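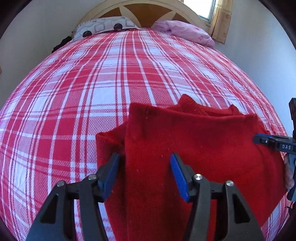
Pongsak Hemmin wants to talk about moths first. Then about his mother's sewing tin. Then, finally, about the repair shop, the thing I drove out to Sollow for.

"People think wool dies," he says. "It doesn't die. It gets a hole. You fix the hole."

He has been mending knitwear in the same narrow storefront for 6 years now. Before that, dry cleaning. Before that a desk job at a shipping office he won't say much about ("beige," is the whole review). The shop is called Memow, a word his niece made up when she was three and which he says means nothing at all. The sign painter charged him for an extra letter anyway.

It's a little after 8 in the morning when I get there and he's already on his second sweater. Elbow, gray, somebody's grandfather's. He doesn't look up for the first ten minutes. Fine by me, the coffee was good.

How does a person learn this? Slowly, apparently. His mother darned socks for the whole street and he was made to sit and hold the yarn. "I hated it. I wanted to be outside. Then I'm thirty-four, I catch my favorite cardigan on a car door, and my hands knew what to do. I was kind of mad about it."

The first winter he took in 61 pieces. Last year it was 697, and he turned people away from October on. He keeps the tally in a green ledger, one line each, with the name and the damage and what he charged. Some of the entries just say "dog."

Prices are low, maybe too low. A small hole is nine dollars. A full cuff is thirty. I ask if he's thought about raising them and he makes a face. "My sister asks me this every Sunday dinner. If a sweater costs forty and I ask for thirty-five, they throw it out. So then what did I do."

He has strong feelings about washing. Most of the damage he sees was done at home, by people being nice. Too hot, too much soap, too often. "Wear it, air it, put it away clean. Twice a winter you wash it, cool water, in the sink. Don't wring. Roll it in a towel and lean on it." And hangers? He puts the needle down for this one. "No hangers. Fold. A hanger gives you shoulders you don't have."

Pilling doesn't bother him. Everybody panics over pilling, he says, and it's just short fibers working loose, it slows down after the first season. A comb, a light hand, flat on a table. He won't touch the battery shavers, he's patched too many holes they left behind.

Moths bother him. August is the bad month here, he gets calls. His advice is boring and he knows it: vacuum the closet, corners too, freeze anything you're not sure of for a couple weeks, then seal it up. Cedar smells nice. "Cedar is perfume," he says. "The moth is not impresed."

Yarn is the harder problem. Matching a color from twenty years back takes up more of his time than the stitching. He buys leftovers from a mill outlet called Flindari and unravels thrift store finds for the rest. There were 1,701 little cards of yarn in the back drawers at last count, sorted by a system only he can follow. Reds are the worst. "Every red is a different red. Blue, I can cheat. Red, you see it from accross the street."

He runs a beginner class now too, evenings, upstairs at the Kamel bakery while the ovens are off. Bring one sweater, one you're not scared to ruin. Most people bring the one they love. He's stopped arguing.

Does he ever say no to a job? Felted stuff, yes. Once it's shrunk it's shrunk. He tells them to make mittens.

A woman comes in with a paper bag, doesn't say anything, just holds it out. He looks inside. "Dog?" he asks. She nods. He reaches for the ledger.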